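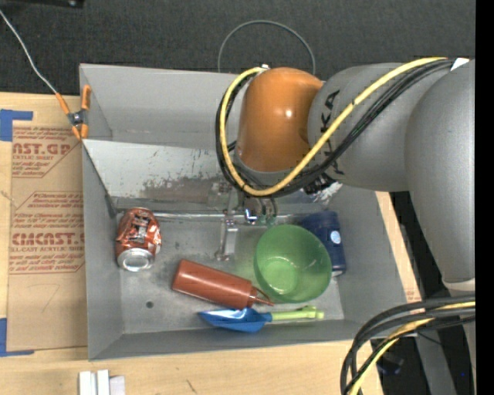
Cable snag (bin picking)

A cable snag is a fault in which the cables or hoses on the outside of a robot arm catch on a part of the workcell, or on the arm itself, and are pulled tight by the next movement. It is one of the more common causes of stoppage in bin picking, where an arm must reach down between walls and turn its wrist to many different angles. The words "dress pack snag" and "loop catch" are used for the same fault. The best recorded series of such faults is the one at the Catstead test cell, described below.

Cause

Most small arms used for picking carry the supply for the gripper on the outside. The cables are fixed at one point on the forearm and at another near the tool, and between these two points a loop is left free so that the wrist can turn. If the loop is too short, it becomes tight before the wrist reaches its limit. If it is too long, it hangs below the wrist and can enter the bin together with the gripper.

A divided bin makes the problem worse. When the gripper goes down close to the divider, the loop may lie over the top edge of it. The arm then moves sideways and the loop stays behind. Clamps on the bin wall, connectors which hang under the cables, and objects with handles or straps can hold the loop in the same way.

Motion planning software often does not see the danger. The usual collision model contains the links of the arm, the gripper and the walls of the bin, but the cables are left out or are replaced by a simple cylinder around the wrist. A path can therefore be free of collision in the model and still catch a cable in the real cell.

Signs

A full snag normally ends in a protective stop, as the controller measures more torque in a joint than it expects. A partial snag is harder to find. The cable slides free after a short pull, the arm continues, and the only sign is a small peak in the motor current of one wrist joint. Repeated partial snags damage the conductors inside the jacket, and the first visible trouble may be a gripper that loses its signal for a moment and drops what it holds.

The Catstead series

The Catstead cell was used to test picking of mixed household objects from a two-part bin, with a planner named Skedport. During a run of 2,696 picks the arm made 157 stops. The log gave nearly all of them the same code, "external force", and for some weeks they were understood as contact between the gripper and the wall of the bin. The operators reduced the speed and raised the approach height. The number of stops per day did not change much.

On a Monday in May the gripper opened without a command while the arm was above the bin, and a metal can fell back inside. Syafiqah Lubis, the technician on the shift, removed the cable bundle and found 6 broken conductors, all within a hand's width of the fixing point at the wrist. She and Bonifacio Ibarra then compared the log with the wrist angles at each stop. The stops were collected at one end of the range of the last joint, where the loop was tight, and did not follow the position of the walls.

The report, written by Cathal Ó Briain, named 2 causes. The loop had been set for an earlier, shorter gripper and was not measured again when the gripper was changed. Also, the stop code did not separate a pull on the cable from a blow on the tool, so the operators were looking in the wrong place.

Prevention

After the report the last joint at Catstead was limited in software, and the loop was set again with the arm in its farthest position. Catríona Keogh added a volume for the hanging loop to the planner's collision model. This made some picks near the divider impossible, and objects there were left for a second attempt from the other side. Her version was later used also in the Stallus cell.

Other measures in general use are spring return units that draw back the spare cable, low fixings in place of clamps on the bin edge, and regular inspection of the jacket near the fixing points.

Safety

The main risk to people comes at recovery. A cable under tension can move quickly when it is freed, and a gripper with a damaged signal line may open or close with no warning. The Costello procedure, prepared by Cillian Dunne, requires that the drive power and the gripper supply are both off before a hand goes into the bin. The cable is freed by releasing the brake of one joint at a time, with a second person supporting the arm. Restarting the arm to pull the cable loose by its own force is not permitted.

See also

Protective stop
Dress pack
Collision model
Drag chain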